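Forum > Workshop automation > General
Thread: Can a machine do the fiddly jobs yet?

torque_wrench
I refurbish office desktops and small servers, mostly on my own. People keep sending me clips of arms folding towels and asking when I'll get one for the bench. My position is that the chores shown in clips are the forgiving ones. A towel folded 20 mm out is still a folded towel. Most of what I do in a day has no slack like that. Has anyone here got an arm doing close work on real, mixed kit, outside a cell built for one part?

bramblegate
Depends what you call close work. We have a Varilero cell at my place putting bearings into housings and it has been fine for two years. Same housing, same bearing, same tray, same orientation. If you change the tray supplier you lose a morning.

torque_wrench
That is the cell built for one part. I meant kit that arrives in whatever state it arrives in.

bramblegate
Then no. But I'd argue most shop-floor work is the first sort, so the answer to your title is yes for most of what matters.

oldlathe
Disagree with "most of what matters". Most of the hours on our floor go on unboxing, finding the right lead, wiping things down, moving things off other things. The insertion step is a few seconds. I'd happily do the insertion myself if something else cleared the bench.

kelpie_77
Same at home. I had a Frota floor unit and it cleans a bare floor perfectly well. Getting to a bare floor is the chore.

millivolt
Back to close work. We've been trying processor fitting on a bench arm since December, wrist camera, two-finger gripper, controller is a Predier. Notes so far:

Open-loop placement from a taught position was hopeless once the chassis was swapped. Board position in the chassis repeats well enough, but the chassis position on the bench does not.

Vision on the socket outline gets you close. Reflections off the heat spreader and the board are the main nuisance. Diffuse lighting helped more than any change of model.

The real trouble is tilt. With two fingers on the edges of the package it can rotate about the line between them, and you don't find out until one side touches first.

We ran 252 trials with a scrap board. 100 of those were graded as clean seats with no human touch. I would not let it near a customer's machine.

torque_wrench
This is the sort of answer I was after. What was the failure mode on the rest? Contacts?

millivolt
Mostly stops on the force limit before anything bent, so recoverable. A smaller number had one corner sitting proud on the frame. Bent contacts were a minority, but one is enough to write off a board.

bramblegate
Use a vacuum cup. Nobody sane places a processor with fingers. Flat lid, ideal surface, and the tilt problem goes away.

millivolt
Tried it. Works for placement. Then you need a tool change for the lever and the load plate, and another for memory and leads. The point of the exercise was one gripper for the lot. If you allow a dedicated tool per step you're back to your bearing cell.

bramblegate
Which makes money.

oldlathe
He has a point there.

millivolt
He does if you have volume. A refurb bench sees some 500 machines a year, in dozens of layouts. There is no payback on fixtures at that rate.

kelpie_77
What about force sensing at the wrist? Nindska do a six-axis one that bolts between flange and gripper. Quoted us 337 plus VAT for the small one, second-hand.

millivolt
Have one, different make. It tells you contact has happened. It doesn't tell you which contact unless the pose estimate is already good, and then you hardly need it. Better use for it is limiting damage. Compliance in the fingers did more for us, with the downside that soft pads make the tilt worse.

oldlathe
Is the processor a fair test, though? A trained person finds it easy, you lower it on and gravity does the rest. I'd have thought flat cables were harder.

millivolt
Cables are far harder. We haven't started on those. The processor was chosen as the easy one with a bad penalty.

torque_wrench
So to go by this thread: fixed parts yes, mixed parts partly and with supervision, clearing the bench no. I'll keep my hands for now. millivolt, could you post a view of the approach? I'd like to see how much clearance the fingers have around the frame.

bramblegate
I'd still put "yes" on the fixed parts in capitals.

millivolt
Wrist camera view below. Watch the distance between the right finger and the memory slots on that side if you're planning anything similar. Deeper fingers would be nicer for grip and worse for everything else.

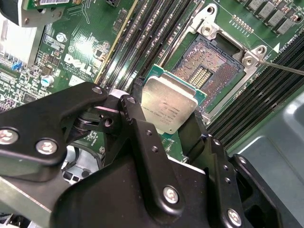
Intel processor over the open socket, Dell board, wrist camera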